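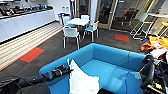 What does a mobile robot with two arms cost to own?
More than its purchase price, and usually by a wide margin. The quote covers the machine. Grippers, spare parts, software renewals, floor space, insurance, repairs and staff hours are budgeted separately, and several of them come back every year.

Total cost of ownership (robotics)

Total cost of ownership, often shortened to TCO, is the sum of everything a buyer pays for a robot between the first site visit and the day it is taken off the books. The term was borrowed from computer and vehicle purchasing. In robotics it is used loosely, and two suppliers quoting a TCO for similar machines may have added up quite different things.

Scope

A narrow definition takes in the purchase price, delivery, installation and a service contract. A wider one adds operator wages, training, building changes, lost use of the room, replacement batteries and disposal. Sales material tends to favor the narrow version while comparing it with a wide estimate of the labor to be saved. The result looks good on a slide and should be treated with suspicion.

Purchase price

The price on the first page of a quote is generally for a base configuration. Wrist cameras, a second gripper type, a charging dock and an extended warranty may appear as options further down, or may be left out until the buyer asks. The Pitar price list used by Lustcombe for its 2022 comparison ran to seven pages, and the arm itself was on the first. Cruickshank, the other bidder, sent one figure with no breakdown, and that was no easier to compare.

Lead times affect the budget as well. A delivery that slips past the end of a financial year can leave a department with money it cannot spend and a bill it cannot pay.

Fitting the site

Robots meant for homes, offices and shared rooms are often described as needing no changes to the building. Buyers should ask what the claim was tested on. Carpet, sills between floor types, glass partitions and soft furniture all raise questions that a bare factory floor does not. Handling clothes or cushions is a different job from handling rigid blocks, and a gripper chosen for one may do poorly at the other.

A sensible site survey records floor changes, door widths, power outlets, lighting at different times of day and the places where people normally sit or walk. It is cheap. It is also the item most often cut, on the grounds that the supplier "already knows the space."
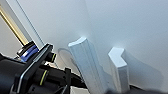
Equipment Planning Group, Lustcombe

Grippers and other wearing parts

End effectors take most of the knocks. Finger plates, pads, cables, hoses and connectors are replaced far more often than the arm they are attached to, and the prices are seldom fixed beyond the first order. A budget that treats the gripper as part of a single lifetime purchase is likely to be wrong by its second year.

Lustcombe plans on $3000 a year for each gripper position, a sum arrived at by Catriona Forsyth from repair invoices. It is a planning allowance and no more. Jesow, which maintains the machines, argued for a lower number. Its own service contract excludes collision damage, so its optimism costs it nothing.

Two contract terms deserve reading before signature:

Consumables. Some contracts count finger pads as consumables and bill for them. Others count the whole finger.
Return to base. If a wrist unit has to be shipped out for repair, the buyer should find out who pays the freight and whether a loan unit is included. "Subject to availability" should be read as no.

Staff time

Staff time is the largest hidden cost in most small programs. Somebody has to reset objects between runs, charge batteries, log faults, update software and stand within reach of the stop button. During a four-week trial in September, Rory Halliday logged nearly 200 staff hours against one robot, a good part of it spent resetting the work area. None of those hours were in the business case.

Suppliers often reply that supervision will fall as the system improves. It may. The planner's question is when, and whether the supplier will put the date in the contract. Until then the cautious course is to budget for present levels of supervision across the full term.

Payback claims

A payback period is the time taken for savings to equal the money spent. It is easy to calculate and easy to abuse. Common faults include counting a robot as working every hour it is switched on, leaving out the operator, and assuming that an hour saved for one employee is an hour's pay returned to the organization. The last is rarely true of tasks done in short bursts, such as tidying a room, where the person is still employed and still there.

Demonstrations are weak evidence here. A robot that picks up an object once has shown that it can do so once. Completion rates, with the number of attempts and the number of times a person stepped in, are better evidence. Assunta Serra's note on tender scoring gives no marks for video.

Leasing and shared use

Leasing spreads the cost and moves some of the risk of obsolescence to the owner of the machine. It can also tie the user to one software version and one repair shop. Monthly rates quoted for long terms should be checked against the early exit charge - in one Jesow offer the charge was the remaining rent in full, and there was little point in calling it an exit.

Sharing a robot between departments looks cheaper on paper. Transport, recalibration and arguments over the calendar reduce the advantage.

Disposal

Resale values for service robots are poorly documented, and a residual value of zero is the safer entry. Battery removal and the wiping of stored data should be priced at purchase.

See also

Acceptance testing
Depreciation
Service contracts
Site survey

Page maintained by Rosario Caruso. Last revised 16 Apr 2023.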